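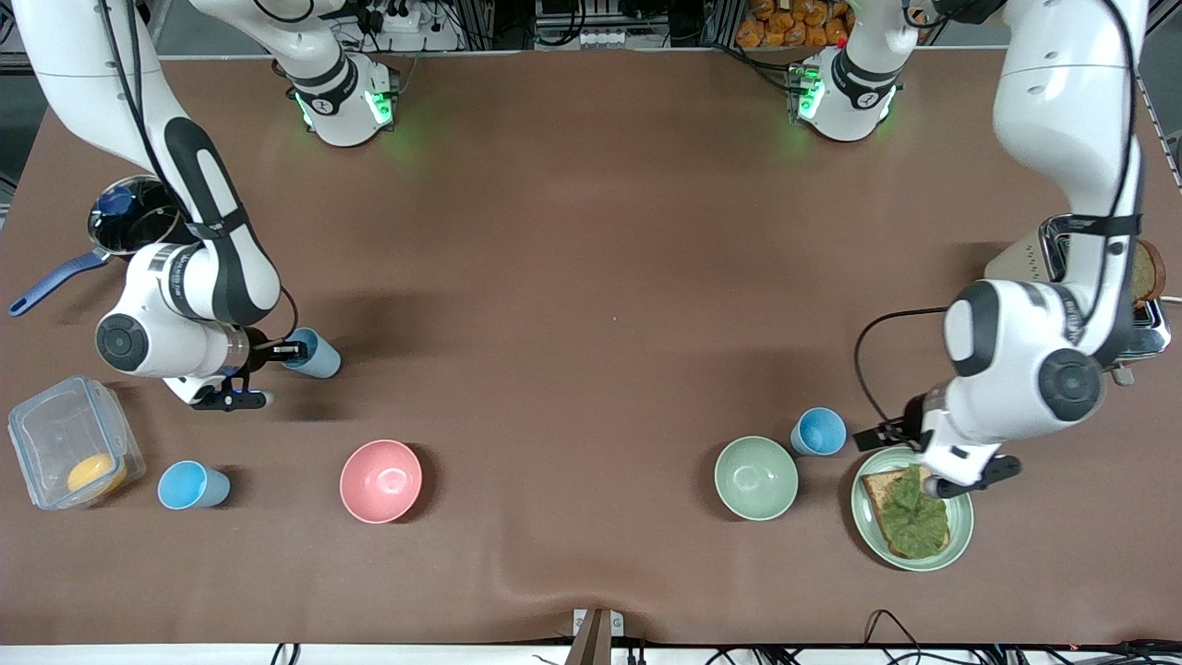 # Irkusum – Die komplette Serie (Sammlerbox, 11 Discs)

Endlich liegt sie auf dem Tisch! Wer »Irkusum« damals im Nachtprogramm verfolgt hat, kennt das Elend: mal lief eine Folge doppelt, mal fehlte der Vorspann, und das Finale der zweiten Staffel wurde um ganze zwölf Minuten gekürzt. In der neuen Box von Londex sind alle drei Staffeln ungeschnitten drin, dazu der Pilotfilm in der langen Fassung (die mit dem Prolog im Leuchtturm, ja, genau die).

Für alle, die neu einsteigen: Die Funkerin Mara Collado kommt in die Küstenstadt Drandville, um den Nachlass ihres Bruders zu ordnen, und empfängt auf seinem alten Gerät Nachrichten, die erst in einigen Tagen gesendet werden. Mehr verraten wir nicht. Die erste Staffel lässt sich Zeit, ab Folge vier will man dann aber nicht mehr ins Bett.

## Bild und Ton

Das Bild wurde vom Originalnegativ neu abgetastet, und gerade die Nachtszenen am Hafen gewinnen enorm – man sieht plötzlich, wer da hinten am Kai steht! Nur der Pilotfilm ist etwas weicher, davon war lediglich eine Kopie erhalten. Die deutsche Synchronfassung klingt sauber, leicht dumpf in den ersten beiden Folgen.

## Technische Daten

- **Format:** Blu-ray, 11 Discs im Schuber
- **Sprachen:** Deutsch, Englisch (jeweils DTS-HD 2.0)
- **Untertitel:** Deutsch, Englisch, Französisch
- **Bildformat:** 1,78:1, Pilotfilm 1,33:1
- **Bonusmaterial:** 231 Minuten
- **Auflage:** 600 Stück, nummeriert
- **Freigabe:** ab 12

## Extras

Der Audiokommentar von Regisseurin Aitana Segura und Drehbuchautor Hugo Poulain ist ein Vergnügen, die beiden fallen sich ständig ins Wort und streiten bis heute über die Szene mit dem Fährmann. Dazu gibt es entfallene Szenen, ein langes Gespräch mit Hauptdarstellerin Ifeoma Effiong und ein Booklet mit einem Essay von Shona MacBrayne. Achtung: Der Essay verrät das Ende, also bitte erst danach lesen!

Die Musik von Jocelyn McKinnon kann man auf Disc 11 separat anhören, leider ohne das Titellied der dritten Staffel.

## Lieferung

Von der Auflage sind 400 Boxen für Vorbesteller reserviert, der Rest geht im März in den freien Verkauf. Der Schuber wird im stabilen Karton verschickt. Einzeldiscs als Ersatz gibt es auf Anfrage, bitte dabei die Nummer der Box angeben (steht innen auf der Klappe).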